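The Cidia Hold

The claim arrived at 4 in the afternoon, attached to track 3 of a record that had been out since May. The claimant was Skusunholm, a catalog company. The disputed material was a bass figure lasting two seconds, taken from a song called "Vídalín" and pitched down until the tempo read 74.

The clearance clerk at Jirnbridge opened the file and started the usual procedure. She isolated the low end, reversed the pitch shift, and laid the result over the older recording. The peaks lined up. She moved one of them a hair to the left, out of habit, and they stopped lining up, so she moved it back.

The form had a box for intent. She left it blank. The producer had written in his session notes that he found the figure on an unlabeled tape and took it for his own playing. She had heard his playing. It was possible.

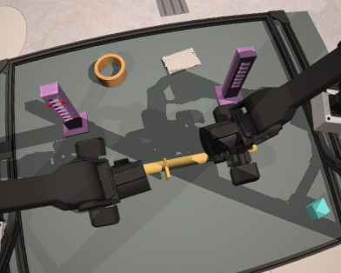
Two arms, one yellow rod.

Skusunholm wanted all of the publishing and half of the master. The label wanted to offer a flat fee of 1568 and keep both. She put the two figures in adjacent columns and sent the sheet to Cidia, the service that held disputed royalties until somebody signed. Cidia returned a receipt. The song continued to earn, and the money went into the hold.

She played "Vídalín" from the beginning that evening, with the meters off. The bass came in late, after a long stretch of organ. Under it she heard a second figure, quieter, with a dip on the fourth note. She knew that dip. It was on an older record, one that Jirnbridge owned.

She pitched it up, laid it over, and checked the peaks. Then she opened a new form, typed Skusunholm in the field marked respondent, and went to find the box for intent.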